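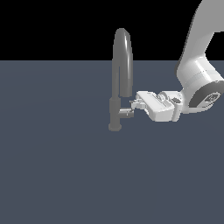

Figure 1. Simulated view of a faucet and robot arm.

Opening Segments in Serial Television Drama: Recaps, Title Sequences and Cold Opens on One Regional Network

Final report, Television Studies project unit

Summary

This report measures how the opening minutes of hour-long television dramas are divided up. The sample is 417 episodes from 16 series shown by the regional network Irnent. Each opening was split into labelled segments, giving 2766 segments in total, or a mean of 6.6 per episode. The main finding is that title sequences became shorter over the life of most series while recaps became longer. The combined length of the two changed very little. The effect was strongest in series with one continuing story and weak in series with a new case each week.

1. Background

Viewers generally treat the start of an episode as one block, but it is usually made of several parts with separate purposes. A recap reminds the audience of earlier events. A cold open starts the story before the titles. The title sequence identifies the program and carries contractual credits for the main cast. A sponsor card may be placed before or after any of these.

Previous class projects at our school looked at title sequences alone, mostly from a design point of view. We wanted to know what happens to the rest of the opening when the titles change. If a title sequence is cut from a full musical piece to a single card, the time saved has to go somewhere. It may go to the story, to the recap or to advertising.

Two questions were set at the start of the unit:

Does the length of the title sequence change between the first and last season of a series?

If it does, which other segment takes up the difference?

2. Sample

All episodes came from the school's off-air archive, which holds broadcast recordings with the advertising breaks left in. We chose Irnent because the archive's holdings for it are close to complete and because the network kept the same evening drama slot for the whole period. Streaming versions were left out. They often drop the recap, and the service version of an episode is not always the version that went to air.

A series was included if it had at least two seasons in the archive and ran in the hour slot. Specials, repeats and double-length finales were removed. The two series with the most episodes in the sample are Prins, a family saga set around a shipping firm, and Zundness, a police procedural with a stable cast. They are discussed separately in section 5 as they behave quite differently.

Nine of the series were classed as continuing and seven as episodic. The class was decided from the network's own program notes before any coding took place. One legal drama changed format in its third season, from weekly cases to a single trial. It was left in the episodic group, and this is noted again under limitations.

3. Coding

Segments were timed in Faltance, the annotation program installed in the media lab. The coder plays the recording, marks an in point and an out point, and assigns one of seven labels: network ident, content warning, sponsor card, recap, cold open, title sequence, and first act. The first act was marked at its start only. It was counted as a segment but had no length for our purposes.

The recap was defined as any run of shots from earlier episodes placed before new story material and introduced by a spoken or written cue. Without the cue, the run was coded as cold open. This rule caused the most arguments between coders. Several series in the sample use flashback in the cold open, and a flashback made from old footage can look the same as a recap once the "previously" line has been removed.

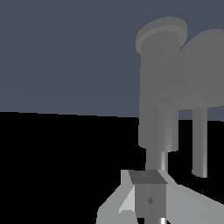
The title sequence was defined by the program name appearing on screen. Where the name appeared over continuing action, the sequence was taken to begin at the first frame of lettering and end at the last. Cast names that ran on over the first act were not included. This means that some series with very short title sequences still show several minutes of credits, and a viewer might reasonably feel that the titles have not ended.

Any title sequence under 15 seconds was given the extra tag "short form". The threshold was picked after a trial run, in which the sequences fell into two fairly clear groups with a gap between them. We did not test other thresholds.

Each episode was coded once. A second coder then repeated a subset taken from every series. Agreement on labels was high for idents, warnings and sponsor cards, good for title sequences, and lower for the boundary between recap and cold open. Disputed boundaries were settled by watching the passage together with the sound on. Timing differences of less than one second were ignored.

4. Results

4.1 Title sequences

Title sequences were shorter in the last season than in the first in most of the series. In no series did the sequence get longer by more than a second or two. The change was rarely gradual. Typically a series kept its original sequence for one or two seasons and then replaced it with a short form at the start of a new one. Only one series changed in the middle of a season, following a cast departure.

Short forms were more common in continuing series. In the episodic group, a full sequence with theme music tended to survive to the end, though in some cases with a verse or a few bars removed.

4.2 Recaps

Recaps moved the other way. They lengthened from season to season in all nine continuing series. The increase was largest in the second half of each season, when more storylines were open at once. Episodes that followed a break in the schedule had the longest recaps of all.

In the episodic group recaps were often absent. Where present, they were short and usually dealt with the private life of a lead character, not the case.

4.3 Combined length

When recap and title lengths were added together, the total for a given series stayed close to level. This held for continuing series in particular. The time saved by a shorter title sequence was mostly taken up by the recap, and the first act began at nearly the same point in the hour as before.

Cold opens showed no trend. Their length varied widely within every series, and we found no link to season, format or time of year. Sponsor cards became more frequent over the period, but each is so brief that they had little effect on the start of the first act.

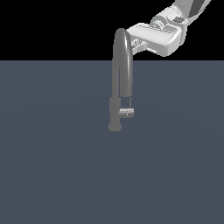
5. Two series compared

5.1 Prins

Prins began with a full orchestral sequence over shots of the harbour and the family house. This was dropped at the start of the third season for a single card on a plain background, with four notes of the old theme. The recap grew in the same season and continued to grow after it. By the final season the recap had taken on part of the job of the titles: it opened with the lead actor's voice saying the program name, and the cast were shown in billing order. Under our rules this was still coded as recap, as the name was spoken and did not appear on screen.

5.2 Zundness

Zundness kept its theme music throughout. The sequence was re-edited each time the cast changed, and the running time stayed constant to within a second. Most episodes have no recap. The cold open is nearly always the discovery of a crime, and the titles follow straight after the first line spoken by the senior detective. The only departures from this pattern are the two-part stories, where the second part opens with a recap and has no cold open.

6. Discussion

The results suggest that Irnent, or the producers supplying it, treated the opening as a fixed allowance of time. We can't show that such a rule existed. No delivery documents were available to us, and the pattern could also come from habit in the edit suite. A standard position for the first advertising break would produce a similar result.

The usual explanation for shorter titles is that audiences lose patience with them. Our data does not support or contradict this. It does show that, on this network, cutting the titles did not bring viewers to new material any sooner — at least in the continuing dramas, where the change was most common.

7. Limitations

The sample covers one network and one slot. Commercial and public broadcasters elsewhere may work to different rules, and the archive has gaps in the early seasons of three series.

The rule requiring a cue for recaps probably undercounts them. A looser rule would move some cold open time into the recap column and make the trend in section 4.2 steeper.

The legal drama that changed format was not split into two entries. Doing so would have left too few episodes on one side for a fair comparison.

Audio was not coded. A theme that starts under the cold open and runs into the titles has no place in our scheme, and this happens regularly in at least two of the series.

8. Further work

The coding files are stored with the archive copy of this report and can be opened in the lab version of Faltance. A later group could add end credits, which were also squeezed during the period, or repeat the timing on the streaming versions of the same episodes. The September intake will have access to a second network's recordings, which would allow the fixed allowance idea to be checked against a different drama slot.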